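Pappas passes 1192 recorded demonstrations in its paper cup project

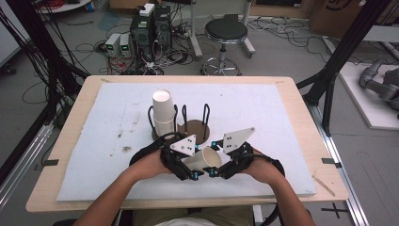

A paper cup in the jaws of the hand-held gripper, with the cup holder just behind it.

BRERKACH, Tuesday, November 28, 2023 – We've been stacking an awful lot of paper cups at Pappas lately, and I'm thrilled to say we now have 1192 recorded demonstrations to show for it!

The project is called Oker, and the idea is pretty simple. A person sits at a table, picks up cups with a hand-held gripper and puts them in a holder, over and over, and our learning system studies the recordings. Using the hand-held tool means we can get on with collecting while the robot arms are busy with other work (and they're nearly always busy).

Paper cups are harder than you'd think – squeeze too much and they fold, squeeze too little and away they go. We keep the fumbles too, labelled as fumbles, so the system gets to learn from those as well.

Our team of four takes turns at the table, with a break after every batch because your wrists really do feel it. We're aiming for 2000 demonstrations by the end of January, and then we'll start trials on two arms at our Drevau workshop.

If you'd like to visit or have a go with the gripper yourself, get in touch through the Pappas front desk in Brerkach. We'd love to have you!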